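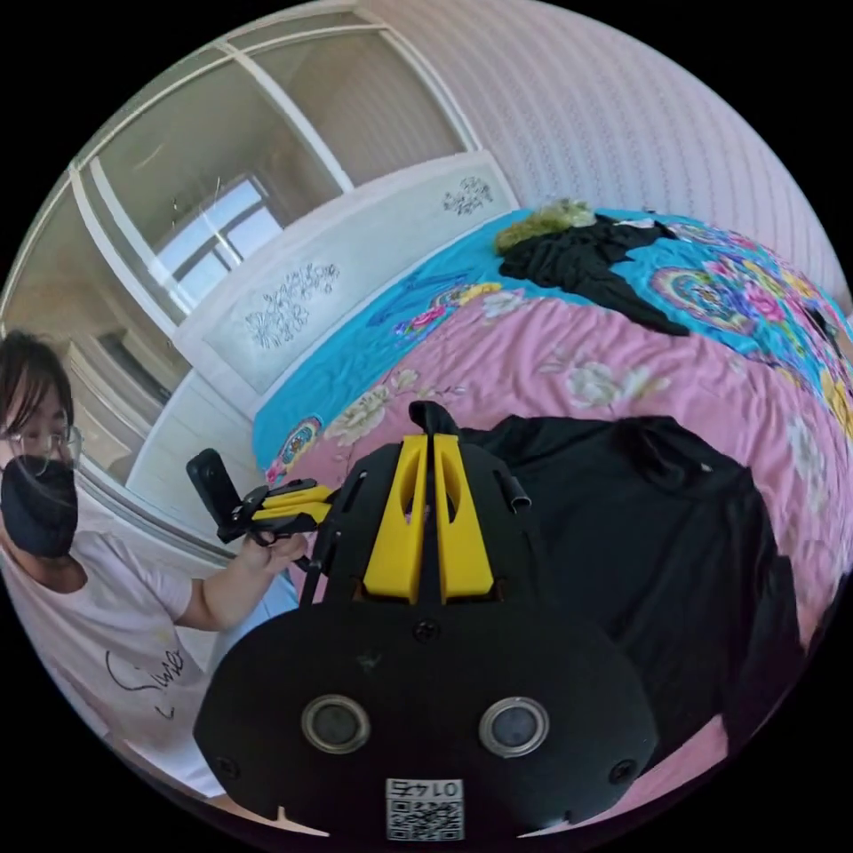 Starting at the bed, which is where all my folding happens.

I used to fold laundry on the couch, in front of the TV, and it took me an entire evening and I'd still end up with a basket of stuff that was technically folded but looked like it had been slept on. Then my friend Melina Spanos came over one Saturday, watched me wrestle with a T-shirt on my knees, and said "why don't you just use the bed?" So now I use the bed, and I've gotten weirdly into it!

This is how I do it, dark clothes included (they're my least favorite, more on that in a minute).

First, make the bed. I know, I know. But you want a flat surface, and a comforter bunched up at one end is going to slide your piles right onto the floor. I just pull the sheet tight and push the pillows up out of the way. It takes a minute.

Next, dump everything out at the far end and sort before you fold a single thing. I do tops, bottoms, small stuff (socks and underwear), and then a pile I call "ugh," which is fitted sheets and anything with straps. Don't start with the ugh pile. I've done it and I quit halfway through every time.

Now pick up one piece and give it a good shake. Hold it by the shoulders or the waistband, snap it once or twice, and let it hang for a second so you can see which way is up. 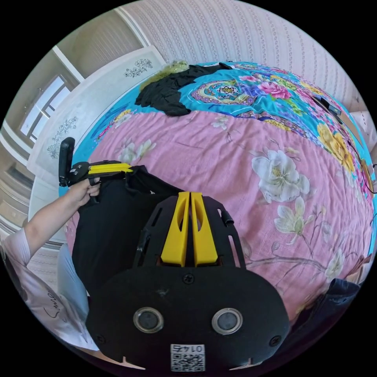

Black clothes, one piece held up and one on the turquoise quilt, much easier to see than on anything dark.

Okay, so black clothes. When they're crumpled up I can't find a seam to save my life, and I've folded more than one shirt inside out. What helps me is a light or printed sheet underneath, plus doing the darks while there's still daylight in the room. Feel along the edge for the hem, follow it to a side seam, and go from there. If it's a top, find the tag and put it face down so the front ends up on the outside when you're done.

For a T-shirt, lay it face down and smooth it from the middle out with the flat of your hand. Fold one side in to about the middle of the back, lay the sleeve back on itself, then do the other side to match. You should have a long rectangle. Bring the bottom up to just below the collar, then fold it in half again. If it stands up by itself it'll sit nicely in a drawer, and if it flops over, just press it a little flatter and try again.

Pants go in half lengthwise, tuck that pointy bit at the crotch in, then thirds. Leggings I roll. My cousin Itzel thinks rolling is cheating and she can come fold them herself.

I stop stacking at 8 shirts, by the way. Any higher and the pile leans, and then you bump the mattress with your knee and you're starting over (ask me how I know).

Put each pile away as soon as it's finished. If you leave them for bedtime they go on the chair, and from the chair they never make it anywhere. The socks can wait until after dinner.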